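Bandbridge Shared Workshop – Gripper Build Group
Minutes of the meeting, 3/18/24 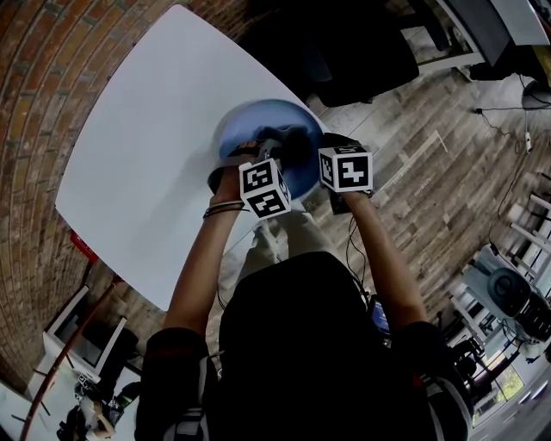 The group opened with a warm welcome to the new faces, and the January minutes were accepted with one small spelling fix (it's Bollent, with two l's – sorry again).

Build progress. Both hand-held grippers are together and everyone was very pleased, though the cable on the right one wants a proper clip at the forearm. It was agreed to keep practising with the blue bowl before moving on to anything breakable, however tempting the mugs may look.

Money. Spending to date stands at $2,425. The Isley order is paid, and the D'Amico quote for spare fingers was left over so we can all have a proper think about it.

Jobs before next time: print seven new marker blocks, check the backpack straps, and label the spare batteries – please use the good tape, not the stuff that peels.

Closed with tea and the last of the lamingtons.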